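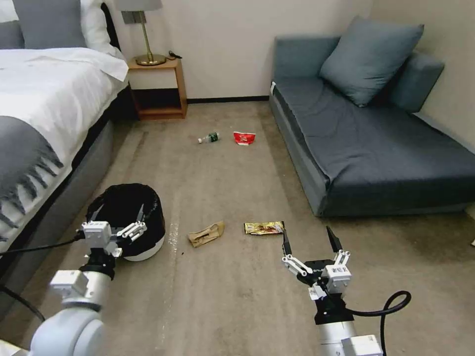

3.2 Setting up and looking after the robot

We would like to spend a little time on the upkeep of the machine, because in our experience papers tend to skip it, and a newcomer then has to learn it all over again. The bedroom task (picking litter off the carpet and dropping it in a lined bin) was run on one two-armed unit, which we call Sorkov, and every trial reported here used that same unit.

Figure 2. The Sorkov unit at work in the bedroom, with litter on the carpet and the lined bin beside the bed.

Each session began with both arms sent to their home pose and the grippers opened and closed 11 times while Gladys Ondieki listened for any clicking in the linkages. If she heard some, the finger pins were cleaned with a dry brush and tightened by hand, and the whole check was started over from the top. Carpet fluff was our most faithful visitor! It found its way into the finger joints far more often than we had planned for, and by July we had moved from a weekly cleaning to one after every 500 grasps.

The cables deserve a word too. We first tied them close to the arm, which looked very tidy but tugged at the wrist whenever it turned fully, and after two connectors worked themselves out we went back to leaving a generous loop. Manikandan Iyengar replaced both connectors in an afternoon, and we have kept his notes with the spare parts.

The head camera was calibrated again whenever a gripper had been taken off, with a printed board laid flat on the floor. This took almost 4 minutes, and we came to treat it as a good moment to put a fresh liner in the bin.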